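Visiting lecturer at a second university while on a research stay — how do I list it?

Posted in Academic Careers > Law and Social Sciences

tealfinch34

I teach criminal procedure and an elective on sentencing at a law faculty, full time, permanent post. Last spring I was given a one-semester visiting title at another university, and it overlapped with a research stay I already had arranged there. The stay was funded by a small grant from Grekport. The visiting title was unpaid, but it came with a formal letter and I taught a block seminar of 8 sessions.

Now I have to update my CV and my faculty page for a promotion file. The template has one section for "Appointments" and another for "Research visits and fellowships." There is no instruction about what to do when one trip counts as both.

My department head says to list it once under Appointments and leave the grant for the funding section. A colleague on the same floor says to list it twice so it doesn't get missed. The file goes in by December and I'd like to stop moving the same three lines around.

Also, does the title stay in the original language or do I translate it? The letter is in French. The rest of my CV is in English.

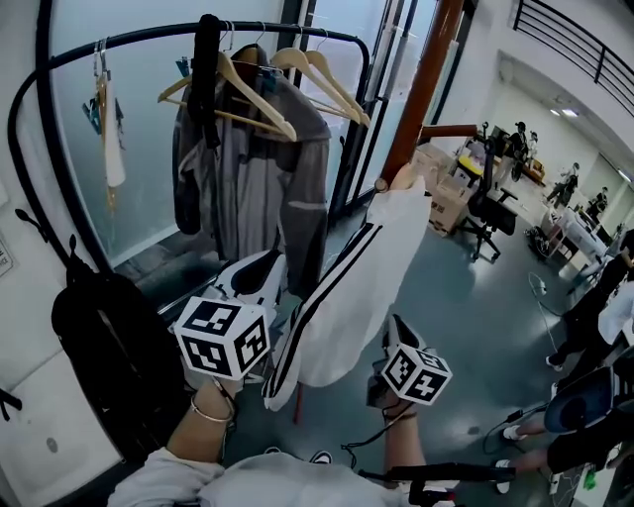
Two hand-held grippers near a clothing rack.

For context, the whole CV is 4 pages without publications. The cover statement has a limit and mine is now at 2,396 words, so I can't explain much there.

Patari_reader

I sat on promotion panels for several years, in criminology and then in a mixed law and social science group. My advice is to list it once under each heading, but make the two entries say different things.

Under Appointments, put the title, the faculty, and the semester. Add "unpaid" only if your template asks about pay. Add the seminar in the teaching section with its name, the level of the students, and the number of sessions.

Under Research visits, put the host institute, the months, the project title, and the funder. Then write "see also Appointments" at the end. That short note matters. Panel members read fast, and if they see the same university and the same dates twice with no cross-reference, one of them will ask whether you are padding. I have heard that said in a meeting about a candidate who had done nothing wrong.

Your department head's version is also acceptable, but you lose the project title, and for a promotion file the project is usually worth more than the visiting title.

On the language question, keep the title as it is in the letter and put an English version in parentheses after it. Don't upgrade it when you translate. "Invité" is "visiting" or "invited," and "professeur" does not always match the rank that "professor" suggests in an American CV. If the letter gives a rank, use that one. If it doesn't, ask the host's personnel office for their standard English wording. Mine answered the same afternoon.

Keep the letter. Some schools want a scan of it attached to the file.

lumbantobing_law

Just list it once. Nobody reads the second section.

tealfinch34

Thanks, both. I'll go with two entries and the cross-reference. The letter gives no rank, so I have written to the host office for the English wording. One follow-up: the research stay began five weeks before the visiting title did. Do I give each entry its own dates, or the full period for both?

Patari_reader

Each its own dates. The title runs from the date in the letter, and the stay runs from when you arrived. If the months differ, that also shows the reader they are separate things, and you may not need much else.

One more thing on the faculty page — it is often copied into conference programs without anyone checking with you, so I would keep that version to a single sentence. Leave the detail in the CV.

quietdocket

Adding a point about the software, as I had this problem in the same kind of file. Our faculty uses Curance for promotion files and it merges entries when the institution and the year match. My two entries became one and the funder dropped out. I fixed it by writing the institute name in one entry and the faculty name in the other. Check the PDF preview before you submit. The screen where you type the entries will look fine even when the PDF is wrong.

If your school uses something else, ignore this.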